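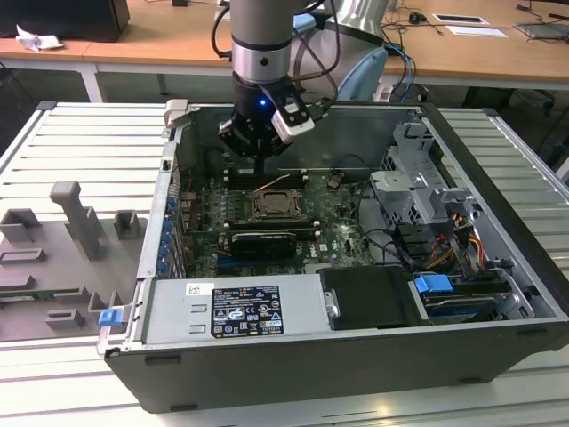
Gallery: Teaching an arm the inside of a computer

Since September our small group at Kerslake has been collecting examples for a learning system that should one day take old desktop computers apart and put some pieces back. We call the project Sorkesden. Many people have asked us how an ordinary working day looks, so I have put this page together.

The tower on its side
A DELL board, with the case lying flat on the rails and the open side up. The processor socket is empty and its metal bracket is raised. The gripper points down to the board, with the wrist camera clamped beside it.

The grey holders
To the left of the case we keep a fixture plate with raised holders in different shapes. Please do not move them between two recordings, even by a little. I learned this in my first month, when I had to throw away a whole morning of work.

Blue for the hand
The blue plastic tabs and latches in this case are a favourite of Digby Grimshaw, who writes our task list. He likes them because the colour is easy to name in an instruction: "go to the blue tab beside the drive". A grey latch on grey metal is much harder to describe, and we have had long discussions about the words.

Cables
Orange, yellow and black bundles run below the drive cage, and one thin orange and white wire lies across the memory slots. Kosmas Spanos wanted to tie everything neatly. I asked him to leave it. The computers that people bring to a repair shop are seldom neat, and the system should learn from what it will meet there.

How we record
One example is one short task, done by a person who guides the arm from start to finish. We work in sets of eight, then change places, as the eyes get tired. If the person hesitates in the middle, we keep the example and write a note — a hesitation is also useful to learn from. If a part falls, we keep that too, under a separate label.

What we write down
Every set gets the name of the operator, the task, the model of the case and the position of the holders. We used to write also the time of day. We stopped for two weeks and then missed it, so it is back in the form.

Next
Kilirard has promised us four more cases of a smaller type, where the drive cage sits closer to the board. I will add a new page when the first sets are checked.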